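Tuesday, rewiring of the round housing, second unit from the Jerport batch

Started at 9 with the green cloth on the bench. The cloth is better than the bare top, small screws do not roll away so easily. I put the parts for the wiring near the right hand and left the lids on the other table.

The Truva sheet gives the order of the wires, but the drawing is for the older base and the terminal block is turned on it. I lost time with this on the first unit. For this one I wrote the positions again on paper, looking from the side of the opening. Please use my paper and not the drawing until Gundholm sends a new one.

The white wires go first, from the block over the plate to the hole in the middle. They are thin and they like to jump back, so I hold them with the left hand near the hole and keep the screwdriver in the right.

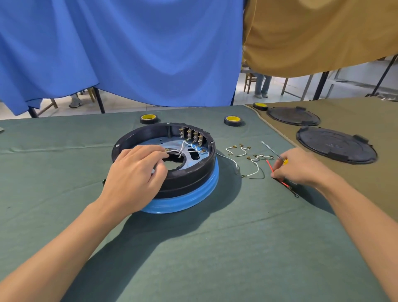
White wires from the terminal block to the central opening. Red wire with ring terminal still on the cloth.

Notes for the next unit:
Leave the white wires a little loose over the plate. On the first unit I made them too tight and one spade came off when I turned the housing.
Check every crimp by pulling with the fingers before it goes on the block. In the bag from Cuevas I found 2 bad ones.
The yellow screwdriver is long enough to reach the block without touching the rim. The short one is not.
Black tape only at the end, after the continuity test. Tape over a bad crimp means to do all again.

We have spade connectors for up to 24 more housings. Ring terminals are less, I asked for a box of 200.

Open question: does the red wire go under the white ones or over? The sheet does not say. I will put it under and write here if it makes trouble with the lid.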